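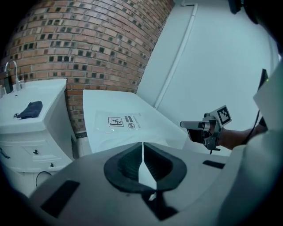
Skasta opens second round of hand-guided task recording

The Skasta Centre for Applied Automation has begun the second round of its household task recording program, in which staff carry out everyday chores with hand-held grippers so that the movements can later be used to train robot arms. The round opened in March 2026 and will run for 11 weeks.

The program is led by the centre's manipulation group in partnership with Kedon, which supplies the recording software, and the Lerkum Institute, where the resulting data will be used in training. Funding for the round was confirmed in November.

Participants work with a gripper in each hand. Cameras on the tools record the jaws and whatever lies in front of them, and printed square markers allow the position of each gripper to be recovered afterwards. No robot arm is required while a task is being shown. The centre has said that this shortens the preparation needed before a session and lets staff work at the pace they would use at home.

Recording takes place among ordinary fixtures, including a sink basin on top of a white vanity, where cloths and small bathroom items are handled. Other tasks are carried out at a white table and involve small pieces, some of them clear plastic. Transparent objects were added to the schedule at the request of the Lerkum Institute, whose researchers reported that arms trained on the first round frequently misjudged the edges of such items.

The first round produced 2,574 accepted demonstrations. Recordings were rejected mainly where a marker had been turned away from view for too long or where a participant had closed the jaws before reaching the object. Written guidance has since been revised, and new participants now complete 30 practice attempts before their recordings are counted toward the total.

"Operators tended to hurry the last few centimetres of a reach," the centre said in a statement. "The revised guidance asks them to slow down at that point and to hold the grasp briefly before lifting. We expect this to reduce the amount of material set aside at review."

Two-handed work is also receiving greater attention. In the first round most tasks could be completed with one gripper while the other remained idle. The new task list includes folding, passing an item from one hand to the other, and steadying a container while it is opened.

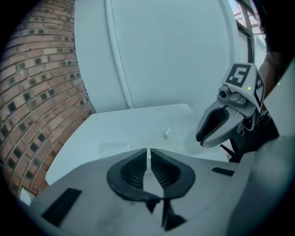

Remote control sessions to follow

Once the hand-held recordings are complete, a smaller set of tasks will be repeated by remote control on Morin, the centre's two-armed test platform. Operators will guide the arms from a separate station — a slower method, but one that records the motion of the robot itself. The two sets will be compared in a joint report with the Lerkum Institute.

The centre is accepting expressions of interest from staff and graduate students of partner organizations. There are 20 places available, and previous experience with robotics is not required. Applications should be directed to the program office at Skasta.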